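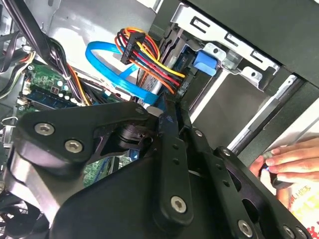 Drive bays, cables and a green motherboard inside a desktop computer.

News > World > Conflict and Security
Filed under: Interviews, Peacekeeping

Celeste Tavares rang me from a borrowed office in Barrera, and the first thing I heard was her swearing at a kettle. She's 2 months out of the ceasefire monitoring mission and still wakes at five. "You keep listening for the radio," she told me. "My sister thinks I'm mad!"

Her team looked after the Mellard crossing, where 3,186 people came over in June (she knows the figure by heart, she typed it into enough reports). I asked if the truce was really holding back then. "On paper, yes. At night you'd hear firing from the hills, and in the morning both sides would tell us it was a wedding."

I'd expected her to be gloomier – she laughs a lot, and she's very fond of Milagros Usuga, the interpreter who got her through most of it. "Milagros could tell which commander had written a letter by how rude it was. I'd have been lost without her."

What bothers her now is the prisoner lists. There were 800 names when she left, and the two sides couldn't agree on the spelling of half of them. "Families came to the gate every day to ask. You'd say we're still checking, and they'd thank you, and that was worse than shouting."

Would she go back? A long pause, then the kettle again. "If Milagros goes, I'll go. Ask me after my tea."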